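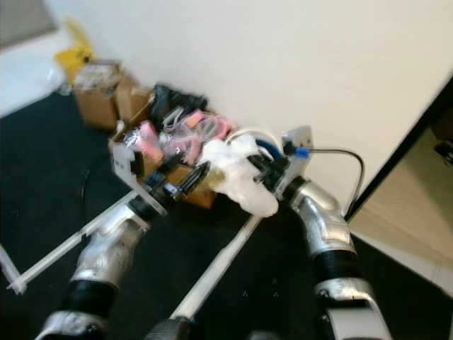 Hustholm two-arm bench kit with Losmont grippers: review after a summer of use

Price as built: $3,922, shipping included
Skill level: you should be comfortable with a crimping tool and a command line
Would I buy it again: yes, with different cables

I built this kit in a shared workshop in Brotville and then ran it there through the summer, mostly in the evenings. The job I wanted it for was sorting. Our shop collects boxes of packing material and odds and ends, and I wanted a pair of arms that could reach into an open box, take hold of something soft and lift it clear. This review covers the build, the grippers and how the kit did at that one job. I haven't tried it on a benchtop assembly task, so if that's what you want it for, look for someone who has.

What you get

The kit comes in three cartons. Two hold the arms, already assembled from the shoulder down. The third holds the body, the power supply, the controller and a bag of hardware. The grippers are sold separately by Losmont, and Hustholm lists them as the recommended option. There is a cheaper pair under Hustholm's own name. I skipped those after reading that the fingers can't be swapped.

The arm segments are silver with black ribbed sleeves over the joints. The sleeves do their job. Plastic bags and loose straps get everywhere when you dig around in a box, and so far nothing has worked its way into a joint. They do collect dust, and the ribs are slow to clean. A paintbrush works better than a rag.

The printed manual is 19 pages long and stops at the point where the arms first move. Everything after that is on the Hustholm site, split between a setup guide and a set of short notes that don't always agree with each other. When they disagree, go with the notes. They're newer.

The build

Putting the body together took me one evening. Mounting the arms took another, and I'd suggest having a second person for that part. Each arm isn't very heavy, but you have to hold it level while you start the bolts, and the holes are at an angle where you can't see both ends at once. The bolts come with thread locker already applied. I backed one out to correct a twist and had to reapply it myself.

The grippers went on last. Each one sits on a pale bracket plate that bolts to the wrist, and the black fingers attach to that. The plates are the same left and right, so you can put one on backward without noticing. I did this. The gripper opened and closed fine, but the controller had its angle wrong by half a turn, and the first time I sent it toward the floor it went toward the wall. Check the small arrow stamped on the inside face before tightening anything.

Calibration is a script that walks each arm through a set of poses. It's well done. The prompts are clear, it tells you which joint it's about to move, and it waits for you. If you stop partway through it picks up where it left off, which I needed more than once when the shop was closing.

Cables

My biggest complaint. The gripper cables run outside the wrist, and the supplied lengths are too long for the left arm and barely long enough for the right. You end up with a loop standing off the gripper, and a loop is exactly what catches on a box flap. It never pulled a connector out completely, but it pulled one loose enough that the gripper dropped off the bus in the middle of a lift, and it took me most of a night to find the cause.

I bought a set of flexible cables from Urrutia and some adhesive clips. They bend more easily and the connectors lock. A loop across the top of the gripper is still needed for the wrist to turn through its full range, so keep it short and test the wrist both ways before you stick the clips down. Hustholm should be including something like this at the price they charge.

Where you run it

We have dark carpet in the part of the shop where I work, and the boxes go on the floor against a plain white wall. The carpet has been good for this. Boxes stay put on it better than they did on the wood floor next door, where the arms would push an empty carton along when they reached in. The dark color does make black cable hard to see, so tape down anything you'd hate to step on.

The white wall is a mixed blessing. It gives the camera a clean background for anything with color, and it's bad for white plastic. The edges of a thin white bag fade out against it. I got better results by aiming a cheap lamp from the side so the folds threw shadows.

Keep the reach area small. The arms are rated for more reach than I'd ask of them, and at full stretch the tips sag enough to matter. Moving the robot a hand's width closer fixed more of my missed grabs than any setting in the software.

The grippers

I ran two test series. The first was 100 grabs on stiff things: small cartons, tubes, short lengths of pole. The second was 100 grabs on soft things: bags, foam, wrapping, straps. Same box, same position, same speed. I driving-tested everything by hand control first so that I wasn't blaming the hardware for a bad script.

Stiff items were easy, and most of the misses came from things lying flat at the bottom where the fingers couldn't get under an edge. Long poles are a separate problem. One gripper can pick up an end, but the far end swings, and I now leave them on the floor and move them myself.

Soft items were where the second arm earned its cost. A single gripper tends to pinch one fold of a bag and lift that fold while the rest stays in the pile. With both grippers pressing in from the sides, a crumpled bag or a piece of foam holds together as a lump and can be carried. The misses were mostly tangles. If a strap is wound through whatever you're lifting, both arms will hold on and bring half the box up with it. The software has a setting for maximum load that should catch this, and it does if you set it well below the default.

Squeeze force is adjustable in the controller, and the fingers can be run gently enough to hold a clear bag without tearing it. They have good grip on matte plastic and poor grip on shiny foil. The Losmont site sells softer finger pads. I haven't ordered them yet.

Software

The controller software is stable. I've had two crashes, both after leaving it on overnight with the arms powered, and I've stopped doing that. Hand control of both arms at once has a short delay, which you get used to. Recording a motion and playing it back works as described, but playback on a loose pile isn't much use. The pile changes every time you take something out of it.

I'd like a way to save different force settings for each arm. Right now a profile applies to both.

Noise

Quieter than the shop vacuum and louder than a 3D printer. People working nearby haven't complained. The power supply fan runs all the time, even when the arms are parked.

Good
– Solid arms with well-protected joints
– Clear calibration script
– Two-gripper holds on soft items work well

Not so good
– Supplied cables are the wrong lengths
– Manual ends too early
– Reach figure is optimistic
– Force profiles can't be set per arm

If you only handle boxes and other stiff parts, the single-arm version will do, and you can put the savings toward better cables. For bags, foam and wrapping I'd get both arms. Order the Urrutia cables at the same time as the kit. Mine took longer to arrive than the arms did.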